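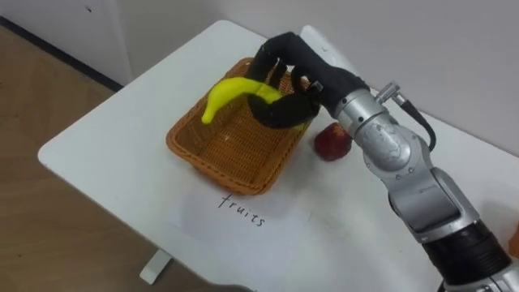 Our project began from a simple question: what is the best container for keeping play food in a kindergarten corner? The children in the play kitchen of Jullach use pretend fruit every day, and at the end of the morning all of it must return to one place on the shelf. We compared three types of container, which were a plastic box with lid, a cloth bag and a woven basket. The basket is rectangular with rounded corners, and its sides are short and open a little toward the top, so a yellow banana can go in lying flat from above. The tight weave is also important for us, as small pieces should not fall through it.

1. Background

The play corner was arranged by the teachers in an earlier year. Before our project all the play food was kept in a deep plastic box from the firm Sundberg. The teachers told us that the children often emptied the full box on the floor to find one piece at the bottom. After that the tidying took a long time and some children lost interest. Our supervisor, Sivaprasad Subramaniam, suggested that we study only the container and leave the toys the same.

2. Method

We made 40 observations of tidying time in June. Each container was used for several mornings before we changed to the next one. In every observation we wrote down the time from the first piece put away until the last one, and if an adult had to help. In total we recorded 158 minutes of tidying. Ashwin Arumugam made the observation sheet and I wrote most of the notes. We did not speak with the children during tidying, except when they asked us something.

The shelf is low and the table next to it is white, with a surface that is easy to wipe. We asked the children to sort on the table first and then to put the food in the container.

3. Results

The cloth bag was the least practical. It closed by itself and two hands were needed to keep it open, so the children had to work in pairs. The plastic box was quick to fill but slow to search. With the basket the tidying was calmer, and adults helped less often. The children could see most of the pieces without taking them out. Long shapes like the banana were placed on top by most of the children, and round fruit went under.

One weak point of the basket is cleaning. Crumbs and dust stay between the strands and a wet cloth does not reach them. We used a dry brush, which was better but slow.

4. Limits of the work

The groups were not the same size every morning. We also changed the order of the containers only once, so the children perhaps became faster by practice. A longer study at Ramasamy, the second kindergarten, was planned but we did not have enough time.

Report handed in 13/06/2023.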